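Gedcombe Guild of Stringed Instrument Makers
Minutes of the General Meeting

Date: Sun 11 August
Place: Upper workshop, Sinthorpe Hall
Presiding: Orestis Manolakis, President
Recording: Secretary to the Guild
Members present: a quorum under Article 6
Apologies: received from three members and entered in the attendance book

312 shares | 7 comments

1. Call to order

The President called the meeting to order at 2:05 p.m. The agenda was adopted with one change. The item on the spring exhibition was moved ahead of the item on the wood store at the request of the Exhibition Secretary, who had to leave before four.

2. Minutes of the previous meeting

The minutes of the previous general meeting were taken as read. A correction was requested to item 7, where "mandolin" should read "mandola" in both places. With that correction the minutes were approved and signed.

3. Matters arising

3.1 Humidity records. At the previous meeting the Secretary was asked to find out why the readings for the wood store stopped in the middle of June. The recorder had run out of memory. It has been cleared and restarted, and the missing weeks cannot be recovered. Members who moved stock in or out during that period are asked to let the Secretary know the dates.

3.2 Bending iron. The shared bending iron has been returned from repair with a new thermostat. The invoice was passed for payment. The iron will be kept in the locked cabinet and signed out in the usual way.

3.3 Letter to the Hall trustees. The reply from the trustees was read. They agree to weekday evening access until 9:30 p.m. but not to the use of the spindle sander after 7:00 p.m. The meeting accepted these terms. The letter is filed with the lease.

4. Report on accounts

The half-year statement was circulated in advance. The general account stood at $2,821 at the close of the half year, after payment of the insurance premium. The instrument loan fund is held separately and stood at $504.

A member asked why the loan fund had fallen when no instrument was bought. The drop reflects new cases for the two student cellos and a bow rehair. The member asked that rehairs be shown on their own line in future. Agreed.

The statement was accepted without a vote.

5. Spring exhibition

The Exhibition Secretary reported that the large room at the Lindqvist Gallery has been offered for the second weekend of the exhibition season at a fee of $600. This covers the room, the entrance hall, and use of the gallery's display stands. It does not cover evening staff.

Discussion followed. Points recorded were these:

- The gallery's stands were built for sculpture and have no neck support. Guitars and citterns would need cradles made or borrowed.
- The room has a hard floor and a high ceiling. Two members who have played there said that quiet instruments carry well but that several people trying instruments at once would make it hard to judge any of them.
- The Guild has previously shown only finished work. A proposal was made to admit one unfinished instrument per member, shown in the white, with a card giving the woods and the intended finish.

Motion: That the Guild accept the offer from the Lindqvist Gallery at the fee stated, subject to written terms on insurance while instruments are in the building overnight. Moved, seconded, and carried with one abstention.

Motion: That one unfinished instrument per member be admitted. Moved and seconded. An amendment was offered to limit this to members of at least one year's standing. The amendment failed. The motion carried.

The Exhibition Secretary will draw up a timetable for trial playing, with a separate half hour for plucked and bowed instruments. Members wishing to show electric instruments should write in advance, as the gallery has asked for details of any amplification.

The Exhibition Secretary left the meeting at 3:20 p.m.

6. Wood store and the Sovholm purchase

The President reported on the offer of spruce tops and maple back sets from the Sovholm yard. The yard is closing its instrument wood side and has offered the Guild up to 100 sets before the remainder goes to general sale. Samples were available to members before the meeting.

The President gave his opinion that the spruce is well quartered and the stiffness across the grain is good in the pieces he flexed. He was less satisfied with the maple. Some of the figured sets show runout near the lower end, and in his view they would suit mandolin family work better than archtop guitars, where the longer back would include the weaker section.

A member asked how long the wood had been stored. The yard's letter states that the spruce was cut and stickered at least eight years ago. No such statement is made for the maple. The Secretary was directed to ask.

There was a longer exchange on how the wood should be divided if the purchase goes ahead. Two methods were put forward. Under the first, members draw lots for order of choice and take one set each in turn. Under the second, the sets are graded beforehand by three members and priced by grade. Those who favored lots pointed out that grading had caused ill feeling with the rosewood purchase. Those who favored grading said that a beginner and an experienced maker should not pay the same price for very different sets. No decision was reached, and the President asked that both methods be written up on one page for the next meeting.

Motion: That the President continue discussions with Sovholm on behalf of the Guild, with no deposit to be paid until the age of the maple is confirmed. Moved, seconded, and carried. 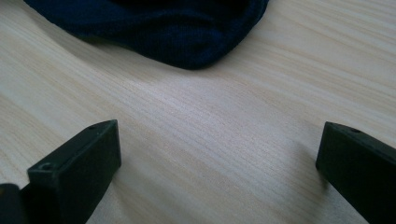 7. Instrument loan program

7.1 Returns. All student instruments due back at the end of the school year have been returned. One three-quarter guitar has a lifting bridge. The repair will be done in the workshop as a demonstration at the next practice evening.

7.2 Applications. Applications for the new school year were considered in closed session and are recorded separately.

7.3 Condition reports. The present form has no place to note string height or neck relief, and these are the matters parents most often raise. A revised form was presented. Members asked that the measurements be taken at the first and twelfth frets and that the form state the string gauge fitted at the time. With those additions the form was adopted.

7.4 Left-handed instruments. The loan stock contains no left-handed guitar. The meeting discussed converting one of the existing instruments and decided against it, given the position of the bracing and the slant of the saddle. Any member willing to build a plain left-handed student guitar at the cost of materials is invited to write to the Secretary.

8. Workshop rules

The Secretary presented the revised rules. The following changes were approved:

- Rule 4: Nitrocellulose lacquer may not be sprayed in the building. Brushing of shellac and oil varnish is permitted in the finishing room only.
- Rule 9: Oily rags go in the lidded metal can and the can is emptied by the last person to leave.
- Rule 11: Hide glue pots are to be switched off and emptied at the end of each session. Glue left overnight will be thrown out.
- Rule 12 (new): Benches may be reserved for a single session. Molds and go-bar decks holding work under clamp may remain in place until the next day if labeled with the member's name.

Rule 12 drew several comments. It was pointed out that a rim in a mold often needs longer than a day in damp weather. The President ruled that the Secretary may grant an extension on request.

9. Correspondence

9.1 A letter from a school music department in Gedcombe asking for a visit from a maker in the fall term. Two members offered to attend. They will take a partly built ukulele and a set of braces for handling.

9.2 A request from a reader of the newsletter for plans of a parlor guitar printed some years ago. The Secretary will send a copy if the member who drew the plans has no objection.

9.3 A notice of price changes from the Guild's string supplier. Noted.

10. Other business

10.1 A member proposed a listening session in which guitars with different bracing patterns are played behind a screen. The idea was well received. The member was asked to suggest a date and find a player.

10.2 The side door sticks. The Hall has been told.

10.3 The President thanked those who had cleared the offcut bins. Usable pieces for bindings, linings and rosettes are now on the open shelf and are free to members.

11. Next meeting

The next general meeting will be held at the same place, with the date to be posted on the notice board and in the newsletter. Items for the agenda should reach the Secretary two weeks beforehand.

The meeting adjourned at 4:40 p.m.

Approved for circulation:
Orestis Manolakis, President

Comments (7) – showing 4

cedar_top
Sorry to have missed this. Please put me down in favor of drawing lots. I still remember the rosewood.

Member, bowed section
Could the half hour for bowed instruments be in the morning? Our player has a rehearsal both afternoons.

R.
Item 7.4, I have an unused left-handed template and would lend it to whoever takes this on. The scale is 650 mm.

plectrum7
Is the 9:30 access already in force or does it begin in September?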